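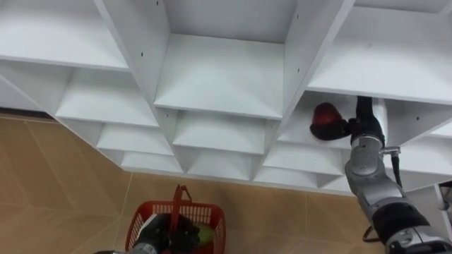 White cubbies at our Nirkdale shop.

About Adivwood

Adivwood sells storage to people who own too much, a market that has never let us down. We opened in October with 51 orders, most of them from relatives, and have since moved on to customers who pay.

The name was supposed to be temporary. So was the sign.
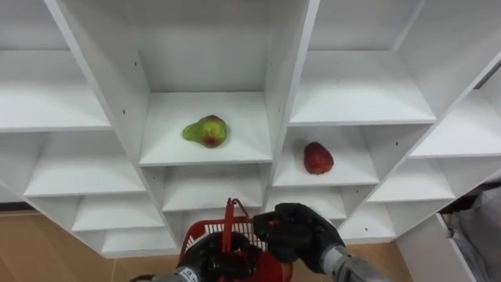
We keep two product lines. Fang is for garages and has hooks. Dravow is for everybody else and has no hooks, despite what the first catalog said. If you still have that catalog, please stop calling about page 9.

Delivery is free in Nirkdale and up the hill if the van is in the mood. Assembly costs extra, and so does fixing the assembly your brother-in-law did. We don't judge him, but we do charge by the hour. 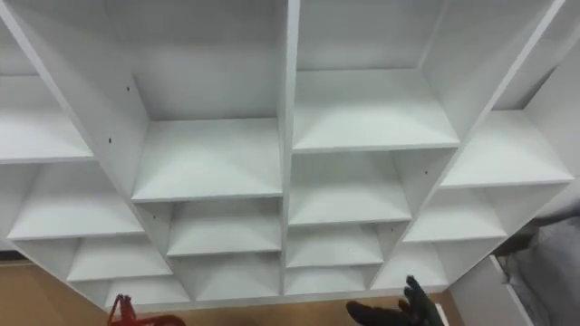 Cubby shelving, before anyone's stuff gets to it.

The shop is at 1627 Mill Road, behind the tire place. Ring the bell twice. The first ring only wakes the dog.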